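Questions I get asked about the Trorkdale walking group

How far do you go?
Most weeks it's four or five miles, with one longer walk a month for anyone who fancies it. The long one in May was 9 miles and I slept like a baby afterwards! If you've not walked much lately, come to one of the short ones first and see how your knees feel about it.

Do I have to sign up?
No, just turn up. I like a text if you're new, so I know to look out for you, but I won't send you home if you forget. We set off at 10.30 from the bus shelter in Indley and we do leave on time - I used to wait for stragglers and everyone got cold.

What does it cost?
It's £1 a walk, which goes on maps and the first aid kit. Tea afterwards is up to you. I usually have a cheese scone (two if it's been hilly).

What should I wear on my feet?
Whatever you can walk in all morning. For the lanes and the flat routes I wear old trainers. For Draltumen you want proper boots with a bit of grip, as the top field is a bog from autumn right through to spring. Please don't buy new boots and wear them for the first time with us. I did that once and had to ring my sister for a lift. 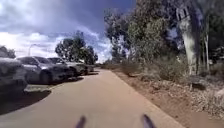 Can I bring my dog?
Yes please! On a lead near sheep, and bring your own bags. Sasaki, my terrier, comes on nearly everything and will try to share your sandwiches, so keep them zipped up.

What if it rains?
We still go. I've only cancelled for ice and for high winds, and if I do I'll put a note on this page by 8 in the morning.

Is Draltumen very steep?
It's 1,026 feet at the top, but the path goes up gently from the Indley side and we stop plenty. Allow 25 minutes for the last bit if you like to take photos.

Can children come?
They can, with a grown-up. Pushchairs are fine on some routes and hopeless on others, so ask me first.

Who do I contact?
Me, Peninah Barasa. The contact form on this site comes straight to my phone, and I normally answer in the evening once I've had my tea.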